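Yagi 手持夹爪采集套件 设置与维护手册

第 7 章 夹爪失步与线缆故障的处理

7.1 适用范围

本章适用于固件版本 2.4 及以上的 Yagi 手持夹爪，与 Jesby 头戴单元配合使用时同样有效。内容包括开合行程失步、信号线间歇断开以及夹持面卡滞三类故障。机械臂端的故障见第 9 章。

本章于 2018-06-01 修订，取代 2 月版中的 7.1 至 7.4 节。Skostanstead 站点报告的故障码 E-113 已并入 7.3 节。

7.2 故障表现

出现下列任何一种情况时，应立即停止采集：

状态灯由常亮转为快闪，主机日志出现 E-113（行程编码器丢步）。
夹爪已完全张开，软件显示的开度仍不为零。
改变握持姿势时，数据流中断后又自行恢复。
扳机回弹迟缓，或在行程中段停住。

注意：数据流自行恢复不代表故障已排除。Closside 站点曾在恢复后继续采集，该批记录的开度值整体偏移，最终全部作废。

7.3 E-113 的处理步骤

1. 松开扳机，将夹爪平放在稳固的台面上，夹持面朝上。

2. 在主机软件中选择“停止记录”，等待缓存写入完成。写入期间不得拔线。

3. 断开夹爪电源，等待 10 秒。

4. 检查线缆接头。插头应完全插入，锁扣应卡到位。针脚弯曲或发黑时更换整根线缆，不得自行校直。

5. 检查夹持面和导轨。用干燥的无绒布清除碎屑，不得使用酒精或润滑剂。

6. 手动开合夹爪三次。行程应平顺，两端无异响。

7. 重新上电，待状态灯常亮后执行“零点校准”。校准过程中手指应远离夹持面。

8. 读取编码器的全行程计数，标称值为 663。读数与标称值不符时，重复第 3 至第 7 步一次；仍不符的，停用该夹爪并送修。

警告：未断电时不得将手指或工具伸入夹爪开口。校准程序启动后夹爪会自动闭合，扳机在此期间无效。

7.4 信号线间歇断开

此类故障多由线缆受拉引起，常见于操作者转身或弯腰时。按以下步骤定位：

1. 保持通电，打开“链路监视”页面。

2. 由一人手持夹爪，缓慢做俯仰和旋转动作，另一人观察丢包计数。

3. 丢包只在某一姿势下出现时，检查该姿势下受力的线段。线缆在出线口与第一个固定点之间应留有余量，不得绷直。 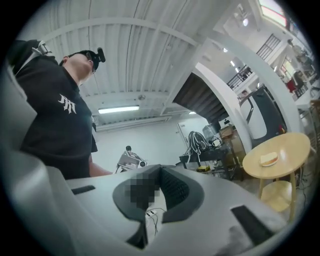
4. 丢包与姿势无关时，更换主机端口后重新测试。仍有丢包的，更换线缆。

5. 故障排除后连续运行 400 秒，丢包计数应保持为零，方可恢复采集。

注意：不得用胶带将线缆直接缠在扳机或活动部件上。头戴单元的线缆应与夹爪线缆分开走线，避免两者相互牵拉。

7.5 恢复采集前的确认

确认零点校准已通过，且校准时间晚于最近一次断电。
确认夹爪与头戴单元的时间戳同步。
试录一段并回放，核对画面中的开合动作与开度曲线是否一致。
将故障码、处理步骤和更换的部件填入维护记录表。

故障发生前最后一次有效校准之后的全部记录应标记为“待复核”，不得直接并入数据集。复核方法见附录 C。

7.6 送修

送修时应附上夹爪、原配线缆及主机日志。不得拆开外壳，外壳封签破损的设备须重新做绝缘测试后才能受理。日志导出路径为“系统 > 诊断 > 导出全部”。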